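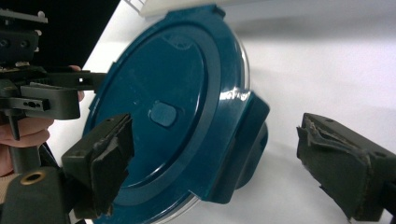 How Does a Robot Learn to Open a Lunch Box?

Think about the last time you opened a plastic food container. You probably did it while talking to someone, or with one eye on the TV. Your fingers found the edge, something clicked, and off came the lid. Easy!

Now imagine you had to explain that job to a machine that has never eaten lunch, has never held anything, and has no idea what a lid is. Where would you even start?

The people who write software for robots get to think about this all day long. Their programs are like the robot's brain, and the job of that brain comes in several pieces. Let's take them one by one.

Seeing is harder than it sounds

A robot's camera doesn't see a lid. It sees dots of color, called pixels, and each pixel is just a few numbers. A teal lid is a big crowd of blue-green numbers sitting together. A white table is a crowd of very high numbers. The software has to look at all those crowds and work out where one thing stops and the next thing starts. This part of the job is called perception (say it: per-SEP-shun).

Some things make perception tricky. Shiny plastic is one of them. When a lamp shines on a glossy lid, part of the lid turns bright white in the camera's view, and if the table is white too, the program might think the lid has a bite taken out of it!

See-through plastic is even sneakier. When you look at a clear container, a lot of what you see is the stuff behind it. Only the thin, glinting edges give it away. Your brain has had years of practice at spotting those edges. A robot's software needs practice as well, and we'll get to that soon.

Then there is the problem of things getting in the way. As soon as a robot reaches for a lid, its own fingers cover up part of the lid. You don't get confused by that, because you know that the part behind your thumb is still there. (Babies have to learn this. It's why peekaboo is so funny to them!) A program has to learn it too, or it will think that half the lid has vanished.

Where is my hand?

Close your eyes and touch your nose. Did it work? You always have a pretty good idea of where your hands are, even in the dark.

Software needs to know this about grippers. A gripper is the robot version of a hand, and many of them have only two fingers, a bit like a crab's claw. The program keeps track of where the gripper is, which way it is tilted, and how far apart the fingers are. Those few numbers together are enough to describe a whole hand position. If you write the numbers down again and again as the hand moves, you get a kind of flip book of the movement.

Making a plan

Once the program knows where the lid is and where the gripper is, it needs a plan for getting from one to the other. This part is called – surprise! – planning.

A straight line isn't always best. If the gripper zooms straight at the container it may bump into the side and send it sliding across the table. So a planning program might try out lots of different paths inside the computer first, throw away the ones that crash into things, and pick a good one from what's left.

Ingeborg Berchtold writes planning software, and her favorite way to explain it is with a grocery store. "You want the cereal," she says. "There's a cart in the way, and a kid, and a big stack of cans. You go around the cans. You don't even notice you made a plan, but you made one."

A plan also has to be in the right order. Say you have a container with a latch on the side of its lid. The latch has to come up before the lid comes off. And something has to hold the container still while you pull, or the whole thing comes along for the ride. People use their other hand for that. Robots with two arms can do it too, but now the software has two hands to plan for, and they mustn't bonk into each other.

Pushing just hard enough

Here is an experiment for you. Pick up an empty paper cup. Now pick up a full can of soup. Did you squeeze them the same way? No way!

The part of the software that decides how fast to move and how hard to squeeze is called control. It works in a loop that goes like this:

Check where the fingers are.
Check where they should be.
Move a tiny bit closer.
Do it all over again.

A control loop can go around very fast. One that runs 300 times a second has finished hundreds of loops before you can say "sandwich box."

Fingers help the software out as well. Many grippers have foam pads on the insides of their fingers. Foam squishes, so if the program is a tiny bit wrong about where the lid is, the foam can make up the difference. Foam also grips slippery plastic better than hard plastic does. It does get torn and ragged after lots of grabbing, like the knees of your favorite jeans.

Learning by copying

You could try to write down every rule for opening a lid. Put finger here, push this much, lift that much. But then someone hands the robot a round lid instead of a square one, and all your rules are wrong.

So many programmers do something else. They let the software learn from people.

One way to do this is really neat. A person holds a gripper in each hand and does the job with those, using the gripper's fingers where their own fingers would normally go. A camera on the gripper records everything from close up. No robot arm is needed for this part! The person grabs, tips, holds and pulls, and each try becomes one lesson for the software. Programmers call a lesson like this a demonstration, or a demo.

Paraschiva Sima has made plenty of demos. She worked on a project called Borkevis, where the job was opening and closing kitchen containers. By the end of July the team had 1578 demos saved. "My first ones were awful," she says. "I felt like I was wearing oven mitts made of bricks. By the second day I could do a lid in 18 seconds, and I was so proud I called my mom."

The learning program goes through all those demos and looks for patterns. When the view looks like this, the people moved their grippers like that. After enough lessons it can start making guesses about a lid it hasn't met before. The guesses are wobbly to begin with. With more demos and different containers they can get better.

Different is the important word there. If every demo used the same green lid on the same table, the software might decide that "green" is what makes something a lid. Then it would try to open a frog! So teams swap things around: big lids, small lids, dark tables, light tables, lots of light, not much light.

Oops is useful

Emil Reisinger works on checking demos before the software learns from them. He watches them on a screen and marks the ones where something went wrong, like a slip or a drop. You might guess those all go in the trash. Some do, but he keeps almost 25 of them in a special folder, and they're great for teaching the software how to recover. If a lid slips, what should the hands do next? A program that has only ever seen perfect tries has no clue!

Try it yourself: be the software

You need one friend, one plastic container with a lid that isn't too tight, and two pairs of kitchen tongs.

1. Put the empty container on a table with the lid on.
2. Your friend is the robot. They hold one pair of tongs in each hand and close their eyes.
3. You are the software. Tell the robot what to do, using only words. You can say things like "left hand forward a little" or "right hand squeeze."
4. Try to get the lid off.
5. Trade places and try it again.

Was it tough? Most people forget to say "stop"! Now let the robot open their eyes and watch you do it once with the tongs before they try. That's a demo, and you'll probably find the job goes a lot faster.

Words to know

Pixel: one tiny dot of a picture, stored as numbers.
Perception: working out what is in a picture and where it is.
Planning: choosing what moves to make, and in what order.
Control: making the moves happen, with lots of quick little checks.
Gripper: a tool that grabs things for a robot.
Demo: one recorded try that software can learn from.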